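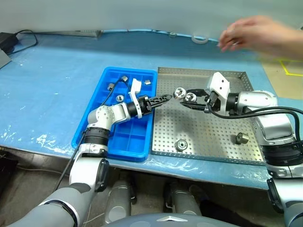 Hi, I'm Vesela Nedeljković, and Flarunow is my parts-sorting business (well, mine and whoever I can talk into helping on a busy Friday). We take mixed-up small metal parts from repair shops, hobby clubs and people with a garage full of coffee cans, and we send them back sorted, labeled and ready to use. It's a funny little trade and I love it!

I started in April with my uncle's leftovers. He'd run a pump repair shop on Escobar Street and when he closed it he handed me 40 cans of bits and said good luck. I spent weeks at the kitchen table with a muffin tin and a strainer, and by the end of it I had a system, a sore neck and my first paying customer, who had seen the whole mess through the window.

The muffin tin has retired. Now I'm a big believer in a compartment tray, the kind with thin walls and rounded corners, next to a perforated metal one. Anything that arrives greasy gets cleaned first and drains in the metal tray, and from there it goes across one piece at a time, short cylinders with short cylinders, rings with rings. I like a blue cover on the worktable too, small silver things show up so nicely against it.

We do jobs from 300 pieces up. Under 1000 you'll usually have them back in 10 working days, and bigger lots we talk about on the phone. Please don't pre-sort! I know it feels polite, but half-sorted is slower for us than a good honest jumble. Do tell me if there are threaded parts in there, they get bagged separately so the threads don't get knocked about.

We're in the Allenero building in Wasthorpe, second door after the loading bay, bell on the left. Parking is free after four. If you've got a can of something and no idea what it is, bring it by and we'll tip it out and have a look together. Odd washers are always welcome, I keep a jar.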